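Film Studies, Week 5
The Ensemble Film: Handling Many Stories at Once
Instructor: Refugio Lozano

An ensemble film has no single lead. Screen time is split among several characters, and the audience has to keep track of all of them. Today we look at how scripts and editing make that possible.

Terms
Hub: a place or event that brings the characters together, such as a wedding, a hotel or an airport.
Thread: one character's story from start to finish.
Crossing: a scene where two threads touch, even briefly.

Structure
Most ensemble films introduce their threads early, often in the first reel. Each one needs a clear want that can be stated in a sentence. A viewer who leaves a thread for ten pages should be able to pick it up again right away.

Editing
Cuts between threads usually rest on a match - a sound, a gesture, a line that answers another line. Watch for this in the Saturday screening. Cross-cutting also hides weak scenes, so look at what each scene does by itself.

Assignment
Choose an ensemble film and chart 8 scenes in a row. For each, note the thread, the length and how the cut to the next scene is made. Add a paragraph of no more than 375 words on one crossing. Bring a printed copy to Halliday, room 5.

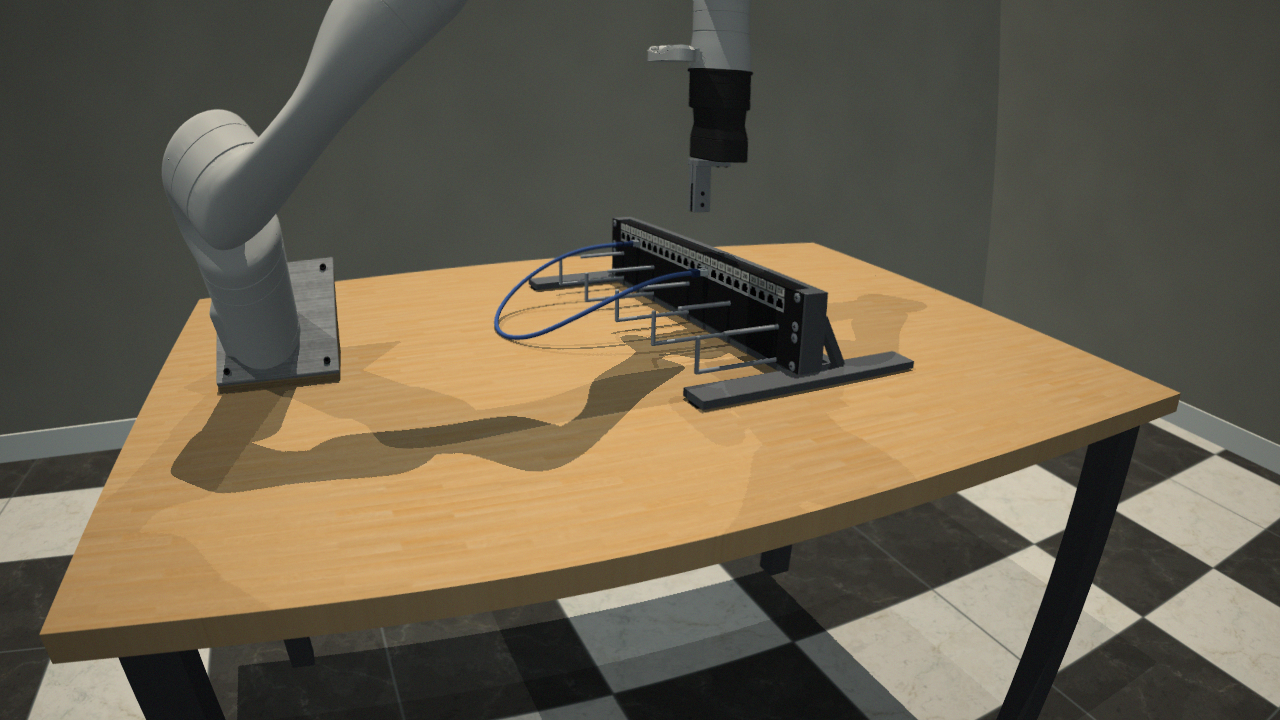 Charts may be drawn by hand as long as the scene lengths are readable.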